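**A thread on service charges, for anyone who owns a flat or condo and has never once looked at where the money goes. I've been reading ours since May and I'm having the best time.**
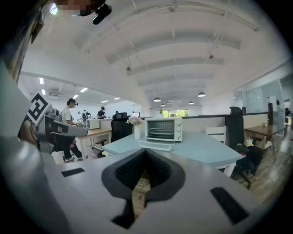 *Office with wooden floorboards, seen from inside.*

1/ Some background. I own a small apartment in a building of 31 units called Kendevon. We own our homes, but the hallways, roof, stairs and boiler are looked after by a managing agent, Ritine, and all of us pay into one pot every month. I paid for years and filed the letters in a drawer!

2/ Then the yearly statement came with a line that said "sundry works, common parts" and next to it a number big enough that I put my coffee down. I wrote and asked what it was. They wrote back "various." So I got curious, and here we are.

3/ First discovery: in our building, owners can ask to see the invoices behind the statement. It's right there in the paperwork I signed when I bought the place (page 60, a page I had clearly never met). Check yours. The wording will be different and so will the rules where you live, but look for "inspect," "vouchers" or "supporting documents."

4/ I sent a short email. No threats, no legal language. "Hello, I'd like to inspect the invoices for the last accounting year, when would suit you?" They offered me 5 pm and a desk. I brought a notebook and a sandwich and I stayed until they turned the hall lights off.

5/ Friends, I LOVED it. An invoice folder is the diary of a building. There was the winter the back gate froze. There was the locksmith who came for the same lock again and again. There was one for "removal of piano (partial)" and I still think about the rest of that piano.

6/ The sundry works, by the way, were mostly fine. Gutter clearing, a new closer on the front door, a pump seal. All real jobs, all things I'd walked past. They'd just been swept into one line by somebody in a hurry. I'd have paid every bit of it happily if the statement had said so.

7/ What was less fine: a cleaning contract with a firm called Vavton that renewed itself each year with an increase built in. It had never gone out for new quotes. The cleaners themselves are great, the stairs look lovely. But the price had been climbing quietly and none of us had been asked.

8/ And there was a $400 charge for "key administration." I asked what that covered. The young man at the desk went off to find out, came back, and said he'd get back to me. To his credit he did, two weeks later, with a credit note. It belonged to a different building entirely!

9/ Now the part I really want to talk about, which is how to read one of these statements. It's much easier than it looks. Start with last year's copy and put the two side by side. Ignore anything that's moved a little. Circle anything new, anything gone, and anything with a vague name.

10/ Then find the reserve fund (yours may be called a sinking fund, or just "reserves"). This is the savings account for the big stuff, like the roof and the elevator. Look at what went in, what came out, and what's left. If the building has an elevator older than you are and the fund is tiny, that's worth a conversation now, while it's still a conversation.

11/ Ours has a Leitner report attached, a survey from the engineers we used a few years back, with a list of what will need replacing and when. I had no idea it existed. It's wonderful. It has a whole paragraph on the bin store roof. Ask if your building has had one done. If there is one, ask for the date on it too, old ones go stale.

12/ Next, insurance. It was the biggest single line on our statement and the one I understood least. Ask who arranges it and whether any commission gets paid on it, and to whom. You may get a perfectly good answer. Ours took three emails, and the answer was that yes, there was one, and it would be listed separately from now on. Progress!

13/ Somebody replied to an earlier post asking if I'd fallen out with the agent over all this. Nope. We get along better than before. I know the name of the person who handles our building, she knows I'm going to read what she sends, and when the stair light went last month it was fixed the same evening.

14/ A big thank you here to my upstairs neighbor Pirmin Fankhauser, who has owned his place far longer than me and had kept every single statement in a shoebox. We spread them out on his kitchen table and went through the heating costs year by year. He made soup. I would recommend this to anyone as a night out.

15/ We found that the boiler service had dropped off the list for two years and then come back as a repair at four times the price. Pirmin remembered those winters very well. He had some words about them that I'm leaving out of this thread.

16/ So we wrote one page, in plain words, and put it through every door. What we pay, what it buys, three questions we wanted to raise at the owners' meeting. I expected a couple of replies. The meeting was so full that people were sitting on the radiator covers.

17/ Everyone had something. The ground floor wanted to know why they pay toward the elevator. The top floor wanted to know why they pay for the garden gate. A woman I'd never spoken to turned out to have run payroll for half her life and spotted an adding mistake on the spot, from the paper in her hand.

18/ What we agreed: the cleaning goes out for quotes (Vavton is welcome to bid and I hope they do), "sundry" gets broken down by job, and the invoices go in a shared folder that any owner can open. Ritine said yes to the folder right there in the meeting. I nearly clapped.

19/ If you rent, some of this may still matter to you. In some places those costs get passed along inside your rent or as a separate charge, and you may have a right to see how they're worked out. Your local tenants' group will know. Mine answered a phone call in plain English, for free, and stayed on the line while I found a pen.

20/ My starter kit, if you want to try it this weekend: last two statements, your purchase papers or lease, a highlighter, one friendly email. Tell me what you find. I especially want to hear from anyone with a weirder line than the partial piano.

21/ Oh, and a few of you asked what's next. The garden contract! There's a hedge on that invoice I've never seen in my life and I'm going out to look for it after dinner.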